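Ticket 1381 – utensil carousel wobbles and dumps everything on one side
Product: Bedoya countertop utensil holder, steel
Status: Open

Hi Budow support! I've had my carousel since September and I really do like it, but it has started leaning. Hang a spoon on any hook and the whole top dips that way, and if I spin it with four or five things on (which is half the fun, let's be fair) it swings round to the same spot every time and knocks.

What I've done so far: took the rod out, wiped the threads, screwed it back in by hand. Fine until Friday, then the lean was back.

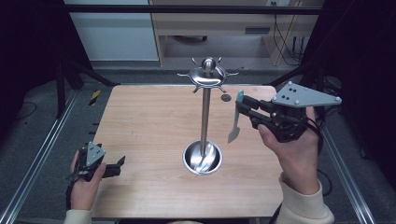

The base is my main suspect, and I've been going at it with everything off the hooks first. With a spoon left sitting in the bowl at the bottom and none of the little knives up on the crown, I still get a wobble if I nudge the knob on top. So it can't just be me overloading it! My green-handled knife weighs next to nothing anyway.

Next I wondered about the table. I took the holder right off and ran my palm over the wood – a couple of small dark marks near the middle, some light scuffs, no bump that I could feel. I also tried the holder on the kitchen counter, same lean.
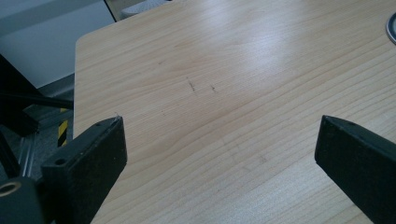

Budow support replied at 7 pm: thanks for trying it on a second surface, that saves us a step. Please turn the base over and check the screw underneath. It can loosen with spinning, and tightening the rod from above won't fix it. A quarter turn is plenty.

Okay, did that, and it was loose! Quarter turn, much better, though there's still a tiny knock when it's full. Could you send a new washer? Please keep the ticket open till I've tried it.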